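Notes for the Listberg talk, 8 Apr 2023. Thirty minutes plus questions. Water on the lectern, NOT on the laptop side.

**Opening (2 min)**

Hi everyone, thanks for having me. Thank Verna Iwasaki for the intro (she'll be too nice, just say thanks and move on). Show of hands: who's got a drawer at home they can't open all the way? Wait for it. Mine's jammed on a potato masher as we speak.

So I'm going to talk about sorting out a house when someone moves somewhere smaller. I did it with my aunt last June, three-bedroom place in Dredon down to a unit with one cupboard in the hall, and I made every mistake going.

**The list (5 min)**

- My aunt wanted to write everything down first. We got to 433 items and hadn't left the kitchen and the study. We had a fight over whether a teapot and its lid were one thing or two.
- Don't do what we did! Write down the stuff you'd be cross to lose. Hers came to 57 lines and most of it was books.
- Read out the bit about the three gravy boats if the room's warm. Skip if they look sleepy.

**Rooms are a fib (6 min)**

Here's where I get on my soapbox. We all say "I'll do the kitchen today," and then you find the stamps are in the kitchen, and the good scissors are in the laundry, and there's a whisk in with the wrapping paper. Things drift. My aunt had lived there 34 years and they'd had plenty of time to drift.

So I stopped going by room and went by job. What do you cook with, what do you write with, what do you fix things with. Everything for a job goes on one table, and she sat at the table with a cup of tea and pointed. Much easier on her knees as well. 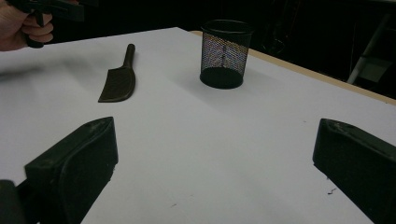

*Cooking stuff, writing stuff, same table.*

Pause, sip of water. Then the pointing rule: she points, I move it, I don't say a word. I'm terrible at this. I said "really?" to a fondue set and lost us twenty minutes.

**Family (7 min)**

- Jalen Pennington's tip, credit him: ask the relatives what they want *before* the boxes come out, and give them a date. Two of my cousins missed the date and still haven't forgiven me.
- Photos go last. Always. We opened one album on day one and that was day one gone.
- The Šťastný letters. Go slowly here, I choke up a bit. They were from her old neighbours and she kept all 141 of them, and they're in the hall cupboard now, taking up a whole shelf, and good on her.

**Wrap (3 min)**

Mention the Vestik hall swap table, bring flyers. Questions. If someone asks about pianos, send them to Verna.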